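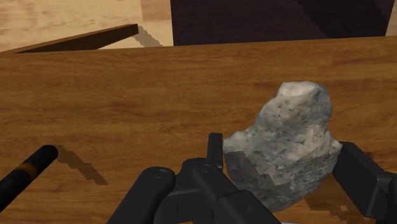

From the Bunting simulation: a grey rock between the two black fingers of the gripper, on a wooden surface.

Bunting and your job: questions from the picking hall

Last updated Friday, November 30, 2018

Thank you to everyone who stayed behind after the canteen meetings, and to those of you who wrote something on the back of a rota and pushed it under the office door. We have read all of them. Some of you asked the same thing in different words, so we have put those together, and if yours seems to be missing it has probably ended up folded into a neighbour. If it really is missing, ring extension 221 and ask again — we would much sooner answer it twice than have you wondering about it over Christmas.

What is Bunting?

Bunting is the name we have given to the robot picking project at Stevurberg's Zidatwood site. It is one arm with a two-fingered gripper on the end, and it will take single rocks from the washing side and set them down in the grading trays for the rockery and aquarium ranges. The software that decides where the fingers should go is called Bitik, and you will hear the two names used as though they were the same thing, mostly by us in the office, for which we apologise.

Will I lose my job?

No. We know this is the one you came to the page for. There are 138 people at Zidatwood and 58 of them work in the picking hall, and none of those jobs will end on account of Bunting. That has been agreed in writing with your representatives and a copy is pinned up by the clocking machine, so please do read it for yourself and hold us to it. What will change for some of you is what you spend the shift doing, and the rest of this page is largely about that.

So whose work changes?

Mainly the people on the lifting bench. At present you stand at the bench, pick up a rock, turn it, look at it, decide on a grade and put it down, and by the end of a long order you have done that up to 2,000 times. Bunting will take over a share of the picking up and putting down. The looking and deciding stays with people, and there will be more of it in a day than there is now. Some of you told us that this sounds lovely and some of you told us it sounds more tiring than the lifting, and we think both may be right. Grading duty will therefore be in shorter turns, with a swap to packing or the yard in between, and we will alter the length of the turns once you have tried them.

Why is so much of it being done on a computer first?

A rock is an awkward thing to get hold of, as anybody who has worked here for a week could tell you. It may have a knob on one side and a sharp corner on the other, and a narrow bottom under a big round top, and two flat-faced fingers have to find somewhere sensible to meet it. In the simulation we can let Bitik try a grip, see what comes of it, shift the rock a little and let it try again, all without dropping anything on anyone's foot or wearing out a gripper we have only just paid for. It also means that you can sit down at the training desk and have a go before there is a machine humming away next to you, which several of you asked for.

The rocks on the screen don't look much like ours. Does that matter?

Less than you might fear. Yes, the edges of the shadows come out in little steps. What we need from the simulation is the shape of the rock and the way the fingers come to it, and it is good enough for that. Where it does fall short is in the things you know by touch: the slippery ones straight from the wash, the crumbly ones, the ones that look sound and then split along a seam. We would like your help there, and the next answer explains how.

Who is teaching it?

Rogelio Ambrosio is leading the training, having worked on the lifting bench for a good many years before moving over to the project. He is asking for people from each shift to spend an hour at the desk with him, going through rocks on the screen and saying where they would put their own hands and which grips they wouldn't trust. You don't need to be good with computers. Rogelio will happily tell you that he managed to switch the whole thing off twice on his first morning. The hour is paid and counts as part of your shift, and your bench place will be covered while you are away.

Will it be watching how fast I work?

No, and this is written into the agreement as well. Bitik keeps a record of the rocks and the grips. It keeps no record of people. Supervisors won't be given figures comparing your trays with the arm's trays, and if one ever quotes such a thing at you we would like to hear about it the same day.

Is it safe to work near?

The arm will stand inside a fence with a gate, and the arm stops when the gate opens. You will be shown how this works, and how to use the stop buttons, before you are put on a shift beside it. Please don't reach through or over the fence to straighten a rock, however tempting it looks (and it will look tempting, because every one of us straightens rocks without thinking). Press stop, open the gate, move the rock, close the gate, and then start it again from the panel. If it takes a minute, it takes a minute.

What about my pay?

Your basic rate stays as it is. The lifting allowance has caused a good deal of worry, quite understandably, as many of you have come to count on it. Anyone receiving the allowance today will go on receiving it for as long as they work in the picking hall, even if they lift far less than they used to. New starters will be on a single rate that includes grading.

I have a bad back and I'm on light duties. Can I come back to the hall?

Possibly, and we hope so. Grading beside Bunting can be done sitting down, and we have ordered the adjustable stools that were tried out in the packing room. Have a word with your supervisor and with the nurse, and we will sort out a trial turn for you once the arm is running.

When does it start?

Training at the desk has begun and carries on through the winter. The arm itself is due in the hall in June, on the day shift only to begin with. Nights will stay exactly as they are until the day shift is content with it, and we haven't put a date on that.

Can we change the name?

We have had a number of suggestions, a few of them printable. The name was picked by the office in a hurry and we aren't terribly attached to it. There is a box for ideas next to the tea urn, and Rogelio will be emptying it before the spring rota goes up.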